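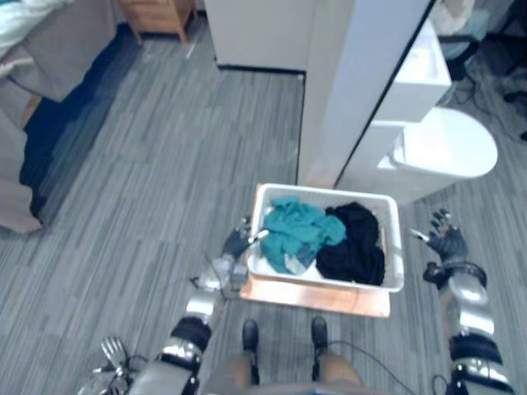
How a Laundry Basket Works

A laundry basket is a container with an open top. It keeps clothes together until they are washed or folded. Many baskets are molded from plastic – a light material that does not rust and is easy to wipe clean.

Why the rim is thicker

The rim is the top edge. Thin plastic bends when it is pushed. Ridges make it stiffer, so the basket keeps its shape when it is lifted.

Why the walls have holes

Damp cloth gives off water vapor. Holes let the vapor out and fresh air in. They also use less plastic, and that makes the basket lighter. Triangles are a good choice for the pattern. A triangle with stiff sides cannot be squashed into another shape unless a side bends or breaks. A square can lean over.

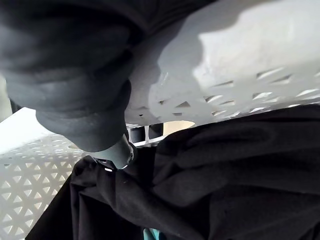
Black cloth soaks up more light than white plastic does, so folds in it can be hard to see. Feel for the collar or the waistband before you pull a garment out.

Try it

Put one damp sock in a basket with holes and another in a closed plastic bag. Check both after 5 hours. Write down which sock feels drier.

Word list

Garment: one piece of clothing.
Vapor: water in the form of a gas.
Lattice: a pattern of crossing strips with gaps between them.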